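4장. 벽면 레일에 걸기와 바닥 소품 정리

이 장은 Wundgate 벽면 레일의 조립이 끝난 다음 단계를 다룹니다. 레일을 아직 세우지 않았다면 3장을 먼저 끝내고 오십시오. 모서리 레일과 뒷벽 가로 레일의 볼트는 모두 조여져 있어야 합니다.

4.1 시작하기 전에

준비할 것
- 철망 바구니와 걸이용 고리
- 세로형 후크 랙
- 케이블 타이 (여분 포함)
- Fairclough 카드 트레이
- 마른 천, 작은 빗자루 또는 핸디 청소기
- 니퍼 또는 가위

바닥에 있는 물건을 먼저 모두 밖으로 옮깁니다. 종이 부스러기와 먼지를 쓸어 내고 타일 줄눈까지 마른 천으로 닦습니다. 물걸레를 썼다면 바닥이 마른 다음에 물건을 들여놓으십시오.

주의: 조립 중에 잘라 낸 철사 조각이나 케이블 타이 끝이 바닥에 남아 있을 수 있습니다. 손바닥으로 쓸지 마십시오.

4.2 철망 바구니 걸기

바구니는 뒷벽의 가로 레일에 겁니다. 레일 윗면에 고리를 걸치는 방식이므로 드릴이나 접착제는 쓰지 않습니다.

1. 바구니의 긴 면이 벽과 나란하도록 잡습니다.
2. 고리를 바구니 윗테두리에 먼저 끼웁니다.
3. 양쪽 끝의 고리부터 레일 위로 넘겨 걸칩니다. 남은 고리가 있으면 그 사이에 걸칩니다.
4. 바구니를 아래로 가볍게 당겨 고리가 레일에 완전히 물렸는지 확인합니다.
5. 바구니를 좌우로 밀어 원하는 위치에 둡니다.

바구니에 넣는 물건의 무게는 500 g을 넘기지 마십시오. 영수증, 메모지, 얇은 장갑, 포장을 뜯지 않은 건전지 정도가 알맞습니다. 유리병이나 공구는 넣지 않습니다.

참고: 바구니가 앞으로 기울면 고리가 한쪽으로 몰린 경우가 대부분입니다. 물건을 비우고 고리 간격을 다시 맞춘 다음 천천히 채우십시오. 그래도 기울면 가로 레일의 수평을 3장의 순서대로 다시 확인합니다.

바구니 철망보다 작은 물건은 빠져나옵니다. 클립, 동전, 나사 같은 것은 뚜껑이 있는 작은 통에 담아서 넣습니다.

4.3 후크 랙 고정하기

후크 랙은 옆벽의 세로 레일에 붙입니다. 왼쪽과 오른쪽 어느 벽에도 달 수 있으나, 자주 쓰는 손 쪽에 다는 것이 편합니다.

1. 랙의 위아래를 확인합니다. 후크 끝이 벽 바깥쪽을 향하고 위로 휘어져 있으면 바른 방향입니다.
2. 랙을 세로 레일에 대고 높이를 정합니다. 맨 아래 후크에 물건을 걸었을 때 바닥에 닿지 않아야 합니다.
3. 랙 윗부분과 레일을 케이블 타이로 함께 감습니다.
4. 타이를 끝까지 당기기 전에 랙이 똑바로 섰는지 봅니다.
5. 타이를 조이고 남은 끝을 니퍼로 바짝 자릅니다.

주의: 잘린 타이 끝은 날카롭습니다. 자른 면이 벽 쪽을 향하도록 돌려 두십시오.

윗부분만 묶어도 열쇠나 목걸이형 카드 지갑을 거는 데에는 무리가 없습니다. 물건을 빼낼 때마다 랙 아래쪽이 들썩인다면 아래에도 타이를 하나 더 감습니다. 흰색과 검은색 타이의 강도는 같으므로 레일 색에 맞춰 골라도 됩니다.

가장 무거운 것은 아래 후크에, 매일 꺼내는 것은 눈높이에 가까운 후크에 겁니다. 후크 하나에 물건을 여러 개 겹쳐 걸면 안쪽 것을 꺼낼 때 바깥쪽 것이 떨어집니다.

4.4 카드 트레이 놓기

트레이에는 회원 카드, 선불 카드, 쿠폰 카드처럼 크기가 비슷한 카드를 눕혀서 쌓습니다. 트레이는 벽에서 떨어진 바닥 가운데에 두는 것을 기본으로 합니다.

1. 카드를 전부 꺼내 바닥에 펼칩니다.
2. 기한이 지난 카드와 더 이상 쓰지 않는 카드를 따로 뺍니다.
3. 남은 카드를 같은 종류끼리 모읍니다.
4. 앞면이 위로 오게 뒤집고 글자 방향을 맞춥니다.
5. 가장 적게 쓰는 종류부터 트레이 바닥에 놓고, 자주 쓰는 카드를 맨 위에 올립니다.
6. 네 모서리를 가볍게 두드려 가지런히 맞춥니다. 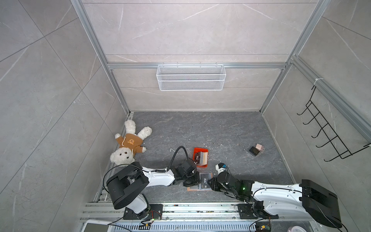
카드 더미가 트레이 테두리보다 높아지면 둘로 나눕니다. 넘치게 쌓은 더미는 트레이를 옮길 때 옆으로 미끄러집니다. 두 번째 트레이는 첫 번째 트레이 옆에 나란히 두고 위에 포개지 마십시오.

바닥에 떨어진 카드는 손톱으로 긁어 올리지 말고 한쪽 끝을 살짝 눌러 반대쪽을 띄운 다음 집습니다. 두 장이 겹쳐 있으면 위의 것부터 한 장씩 옮깁니다. 타일 바닥에서 카드를 밀어 모으면 인쇄면이 긁힐 수 있습니다.

참고: 무늬나 바탕색이 비슷한 카드가 많으면 종류 사이에 색지를 한 장씩 끼웁니다. 색지는 카드보다 조금 길게 잘라야 잡기 쉽습니다. Plestano 색지 묶음을 쓰는 경우에는 점선을 따라 접은 쪽이 앞으로 오게 합니다.

자석 띠가 있는 카드는 자석이 달린 케이스나 지갑 잠금쇠와 함께 넣지 마십시오.

4.5 휴대 전화와 충전기 자리

휴대 전화와 충전기는 카드 트레이와 섞지 않고 한쪽에 모아 둡니다. 바닥에 그대로 두어도 되지만, 모래나 부스러기가 있으면 먼저 치웁니다.

1. 트레이에서 손 하나가 들어갈 만큼 거리를 둡니다.
2. 전화기를 화면이 위로 오게 내려놓습니다.
3. 충전기를 전화기 바로 옆에 둡니다.
4. 케이블을 쓰지 않을 때는 느슨하게 말아 철망 바구니에 넣습니다.

주의: 충전 중인 전화기나 충전기를 천, 봉제 인형, 옷으로 덮지 마십시오. 열이 빠지지 않습니다.

주의: 충전기의 접속 단자를 레일에 대지 마십시오. 전원에 꽂은 채 후크 랙에 걸어 두는 것도 안 됩니다.

충전기가 작은 정육면체 모양이면 굴러가지는 않지만 발에 차이기 쉽습니다. 드나드는 쪽이 아닌 벽 쪽으로 붙이십시오.

4.6 봉제 인형과 부피가 큰 물건

곰 인형처럼 부드럽고 부피가 있는 물건은 뒷벽 구석에 둡니다. 바구니에 억지로 밀어 넣으면 고리가 벌어지고 인형의 털이 철망에 낍니다.

1. 카드 트레이와 휴대 전화의 자리를 먼저 정합니다.
2. 남은 구석 중 넓은 쪽을 고릅니다.
3. 인형을 벽에 기대어 앉힙니다. 앉지 않는 인형은 눕혀도 됩니다.
4. 팔과 다리가 트레이 쪽으로 뻗지 않게 안으로 모읍니다.

옷을 입은 인형은 모자와 소매를 펴서 둡니다. 눌린 채로 오래 두면 주름이 잡히고, 가슴에 그림이 인쇄된 옷은 접힌 자리가 갈라질 수 있습니다. 옷을 세탁할 때는 인형에서 벗겨 뒤집은 다음 찬물에 손으로 빱니다.

인형을 후크에 걸지 마십시오. 후크 끝에 솔기가 걸려 뜯어집니다.

4.7 마무리 점검

아래 항목을 순서대로 확인합니다.

- 바구니 고리가 모두 레일 위에 걸쳐져 있다.
- 바구니가 수평이고 좌우로 밀었을 때 걸림이 없다.
- 후크 랙을 손으로 흔들어도 타이가 미끄러지지 않는다.
- 카드가 모두 트레이 안에 있고 더미가 테두리를 넘지 않는다.
- 전화기와 충전기 위에 덮인 것이 없다.
- 바닥에 철사나 타이 조각이 없다.

고리와 타이는 2개월마다 살펴보십시오. 타이에 하얗게 꺾인 자국이 생겼으면 새것으로 바꿉니다. 늘어난 고리는 펜치로 다시 오므려 쓰지 말고 교체합니다.

4.8 문제가 있을 때

바구니가 레일에서 자꾸 미끄러진다
레일 윗면의 기름기를 마른 천으로 닦습니다. 그래도 미끄러지면 바구니 양옆에 타이를 하나씩 감아 멈춤 역할을 하게 합니다.

후크 랙이 옆으로 돌아간다
타이가 느슨합니다. 기존 타이를 자르고 새 타이로 다시 묶습니다. 헌 타이 위에 덧감지 않습니다.

카드가 휘었다
무거운 책 아래에 하룻밤 눌러 둡니다. 드라이어로 펴지 마십시오.

트레이가 바닥에서 밀린다
바닥면에 고무 패드를 붙입니다. 패드는 기본 구성에 들어 있지 않으며 부품 번호는 199입니다.

고리가 부족하다
고리는 한 봉지에 11개씩 들어 있습니다. 구입처에 문의하거나 Clodthorpe 부품 창구에 레일 규격을 적어 신청하십시오. 규격은 레일 끝면 마개를 빼면 안쪽에 표시되어 있습니다.

레일의 위치를 바꾸려면 바구니와 후크 랙을 모두 내린 뒤 3장의 분해 순서를 따르십시오.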